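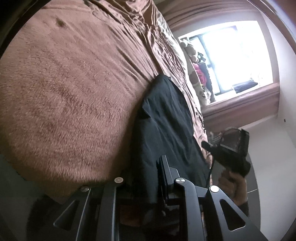
Re: Can a machine make a bed yet?

From: Margit Hajdu
To: home-automation list
Date: Nov 5, 2023

Dorin Tudose wrote:
> The Gokska people say their arm folds towels without help now. If it
> can fold a towel it can make a bed. Same skill, bigger cloth. I give
> it 6 months before one of us has it running at home.

Dorin, I don't agree that it's the same skill. A towel goes on a flat table with nothing near it. My question was about a bed like the one at the top: a fuzzy plush blanket, a satin bedspread in folds, and something black lying between the two. All the bedding is brown. I would have to touch the black thing to tell whether it's a piece of clothing, and then decide if it gets hung up or washed. A program has to make that choice before it pulls on anything.

Satin is the part I worry about most. It slides, and it shines near a window, and depth cameras have trouble with shine. Fatos ran the Lallesa arm on satin pillowcases in June. He logged 900 tries and told me the grip was fine on cotton and poor on everything slippery. Plush was somewhere in the middle — the fingers close on the pile and miss the cloth under it.

Then there's the tidying around the bed. A stuffed toy on the window sill should stay where it is. A stray shirt shouldn't. I don't know of a rule for that which works in two different houses.

I'd say pick up one item, drop it in a basket, and stop there. Gerardo has code for that and it needs 3 people to test it. Write to him off list if you have an arm.

Margit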